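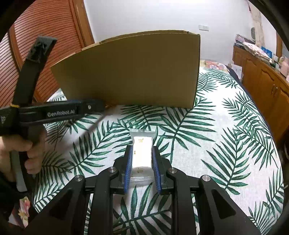
Why I Still Want the Slow Part of a Family Movie

My niece is nine and has strong opinions about movies, and last February she told me that the best part of any of them is "the part where they just walk around." I've been chewing on that ever since. I write about film for a small paper in Wesville, where I get paid a little to say which movies are worth the drive, and in all that time I don't think I've put it so well.

She was talking about The Lantern Keeper of Rallach, a modest family picture that played at our one remaining downtown theater for a couple of weeks and then went wherever modest family pictures go. It's a live-action movie with a handful of animated creatures in it, directed by Benito Carrasco, and it tells the story of a grown man who goes back to the mountain village where he spent his summers and finds that the fox he used to talk to is still there and still wants to talk. You have seen some version of this movie. So have I, more often than I could tell you, and I'll go on seeing them as long as somebody keeps making them.

What got my niece, and what got me too, is a stretch in the middle when the man (Iker Nieto, wearing the saddest sweater in recent memory) and the fox go looking for a footbridge. The bridge doesn't matter much. They don't need to cross it to save anyone, and there's no villain coming up the path behind them. They look for it because they used to know where it was. The whole business takes 12 minutes, and I know this because a fellow critic complained about it by name and number, as if he'd been handed a parking ticket. "Twelve minutes of strolling," he called it. He's a friend, and I had dinner with him afterward, and I told him over the soup that I thought he was dead wrong.

My case goes something like this. A family movie now is usually built by people who are scared of the audience. They have sat in the back of the theater at a test screening and watched a six-year-old start to wiggle, and it frightened them, and so they went home and cut. They cut the walk, they cut the breakfast, they cut the bit where the mother looks out the window for longer than she needs to. Then they put a chase in the hole. I understand the fear! I have sat next to wiggling children and I have had a boot in my kidney from the row behind. But a child who wiggles hasn't necessarily stopped paying attention. My niece wiggled all the way through the footbridge, with one leg hooked over the armrest and her chin on her knee, and on the drive home she could recite what the fox said about the moss.

I'd go further and say that the wiggling is part of how kids watch, the same way grown-ups cross their arms. If you edit a movie until no child ever moves, you've made something that holds them down, and I don't think that's the same as something they love.

There's a money side, of course, and I don't want to be the kind of writer who pretends movies are made out of wishes. The picture cost 17 million dollars, which is a great deal to you and me and not much for a movie with a talking fox. It opened on 200 screens. Zullport, the company that released it, ran hardly any ads that I ever saw, and the ones I did see were made up almost entirely of the rockslide, which lasts less than a minute and is easily the weakest thing in it. So parents who went for the rockslide came out feeling a bit cheated, and parents who would have liked the footbridge never heard there was one. I've watched this happen to gentle movies over and over and it makes me grumpy each time. If you've made a quiet thing, say so on the poster. There are plenty of tired parents on a Tuesday who would pay good money for quiet.

I should be fair about what doesn't work. The office scenes at the beginning are pretty stale, with a boss who exists to say the word "deadline" and a wife, played by Jozefína Doležal, who deserved about four more conversations than she was given. Doležal does wonderful things with a phone call near the end, just listening mostly, and I kept wishing the script by Saturnino Palacios had found its way to her earlier. Movies like this one nearly always treat the hero's job as a disease and his family as the waiting room. Some people like their jobs, and some of them are good fathers too, and I would enjoy seeing a magic fox turn up for one of those.

And the fox himself is a little too clean. Crescencio Miranda gives him a lovely gravelly voice, like a man who has been up since four with the cows, and the fur doesn't match it. Give him a burr or two.

Still, I come back to the walk. When I was small my grandmother took me to an old matinee in Sepúlveda, in a hall with roughly 60 folding chairs and a projector that had to be talked to, and I couldn't tell you the plot of what we saw. I remember a boy in it eating a pear on a wall. He ate the entire pear. I have thought about that boy more often than I've thought about most of the dragons I've been shown since, and I'd guess whoever was in charge had at least one person telling them to trim it.

The Lantern Keeper should be easy enough to rent by summer. If you've got kids, let them hang upside down off the couch while it's on, and don't skip ahead when the man and the fox start looking for the bridge. My niece has asked for it again for her birthday, and she says I'm to bring the popcorn with the cheese on it.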